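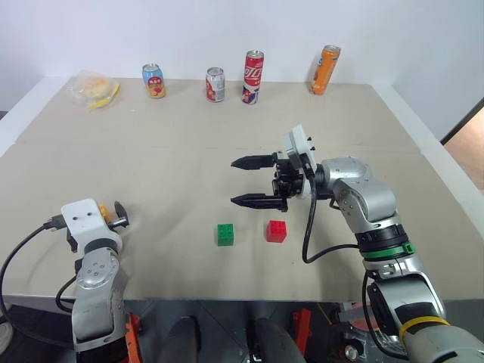 The two-armed machine at the Clidside test table, with drinks cans, a wrapped bun and building blocks set out.

OVCOMBE TENANTS' AND WORKERS' FORUM
Press release, 11 February 2018

FORUM ASKS FOR FULL FAULT LOG AFTER ROBOT ARM FAILS TO STOP

The Ovcombe Forum is calling on Plivano to publish the complete fault log for its two-armed sorting robot, after the company confirmed that an arm went on moving when the stop button was pressed during a trial at its Clidside workshop.

Plivano's own statement describes the fault as "a short delay in the stop signal". The delay, according to the same statement, was 83 hundredths of a second. No one was hurt. The company says the trial had by then completed 2,941 picks "without a safety event", and that the machine is ready to move to the Skoryk packing hall in April.

We are not convinced. A pick is counted when the gripper closes on an object and lets go of it again. Nothing in that figure tells us how often the stop button was tested, and Plivano has so far declined to say.

"They keep giving us the number of things it picked up," said Kyrylo Zinchenko, the Forum's safety officer. "I asked how many times somebody hit the button and what the arm did next. I have asked that in writing twice."
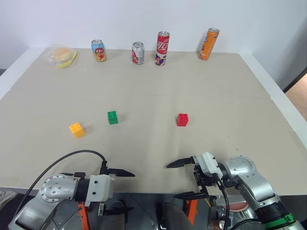 The trial work is light: small plastic bricks and a few cans, on a table against a wall. The packing hall is a different matter. Staff there stand shoulder to shoulder on a busy line, and Plivano's plan allows them 90 minutes of training before they share a bench with the arms. A delay that does no harm beside a toy brick could trap a hand against a crate.

The company blames a worn connector, now replaced. It may be right. But the report we were shown runs to a page and a half, carries no name, and does not say whether the second arm was checked for the same wear.

The Forum is asking Plivano for three things before any move to Skoryk: the unedited log, 500 stop tests on each arm with an outside inspector in the room, and a named person responsible for signing off the results.

"If the repair is as good as they say, the tests will cost them a few days," said Khrystyna-Mariia Lytvynenko, who chairs the Forum. "We would like to see them before our members are put next to it."

Plivano has been sent a copy of this release and asked to reply in writing.

ENDS

Press enquiries: Khrystyna-Mariia Lytvynenko, Ovcombe Forum office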